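The Glass From Bonthorpe

My father left me a spotting scope and a debt at the optics counter in Bonthorpe, and I found out about both on the same morning.

The scope was a Mirani, the old kind with the knurled ring and a leather cap on a cord. I'd looked through it maybe twice as a kid, mostly at cows. The debt was four hundred and something dollars, written in pencil in the back of a ledger, and the woman behind the counter turned the book around so I could read it for myself. She seemed sorry. She also seemed like she'd been waiting a while for someone with my last name to walk in!

"He was paying it down," she said. "Then he stopped coming."

I asked what he'd bought. She went in back and came out with a padded box, and inside was a rifle scope, a Kaltetti, 4 power, with a reticle so fine I had to hold my breath to see it properly. He'd put money on it in January and never picked it up. Now, my father sold his last rifle when I was 12. I remember because he cried in the truck and blamed the sun. So what did he want with a scope?

"I figured it was for you," she said.

I don't hunt. I fix pianos. I told her so, and she shrugged and said plenty of people like a good piece of glass, and would I care to look out the window with it. So I did. Across the road is the feed store, and past that the ridge, and on the ridge is the old Anico water tank, which everybody in town has quit seeing because it's always there. I put the crosshairs on it (they were dead black and sharp as a pen line) and there was writing on the tank. Little letters, low down near the ladder, where somebody standing on the catwalk could have reached them.

I couldn't make it out. Four power isn't much, and the tank's 3000 feet off if you believe the county map.

"Go get the other one," the woman said. She was already clearing catalogs off the windowsill.

So I ran out to the truck for the Mirani, which I'd tossed behind the seat like an old thermos, and we set it up on the sill with a bag of cleaning cloths wadded underneath to keep it steady. It took forever. The focus was stiff and I kept going right past it, blurry to sharp to blurry, and she kept saying "let me, let me," and I kept not letting her. And then there it was. My mother's initials, then a plus sign, then his. White paint gone gray. Next to it was a bit of newer paint, really white, where somebody had gone over the first two letters and then quit.

I didn't say anything for a bit. The woman took her turn and she didn't say anything either, just made a small noise and adjusted her glasses.

I thought about him up on that ladder at seventy-three with a can of paint hooked on his belt. I thought about how mad I would have been if I'd known, and how he'd have told me the ladder was perfectly safe, which it isn't, it's got a rung missing. You can see that through the Mirani too.

I paid what was owed. She tried to knock some off and I wouldn't have it, and then she tried to throw in a lens pen and I did take that.

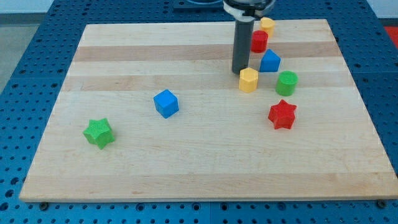 Maple board on a blue table.

When I got home I cleared the sheet music off the kitchen table and set both of them down side by side, the Mirani and the Kaltetti, and tried to work out what he'd been up to. My best guess is he wanted something light he could slip in a coat pocket, so he could stand outside the feed store and check on those letters without hauling the big one around and having people ask. He'd have hated people asking. He once drove 600 miles with a broken toe so he wouldn't have to explain to a doctor how he kicked the dog's water dish.

The cap on the Mirani still smells like his coat. I put it back on and then I took it off again, and then I went out to the garage to see if we still had any white paint.

There was half a can, with a skin on it. I stirred it for a long time.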